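To: Members of the Tudach Folk Customs list
Subject: Re: Midsummer bonfire customs, request for accounts

Dear members,

Thank you for the replies received so far. The Society will accept written accounts until the end of June. Each should run to no more than 640 words and name the village or parish concerned. Accounts in a language other than English are welcome if a short summary is attached.

On the question quoted below, herbs and fire-leaping may be covered in one account.

> My grandmother's village threw mugwort on the fire
> before the young couples jumped over it. Should I
> send this as one custom or two?

Contributors who sent material for bulletin 13 need not register again.

Respectfully,
Young-sook Seok
Corresponding Secretary

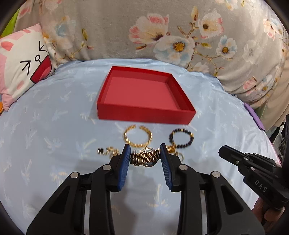 Photo: Grotano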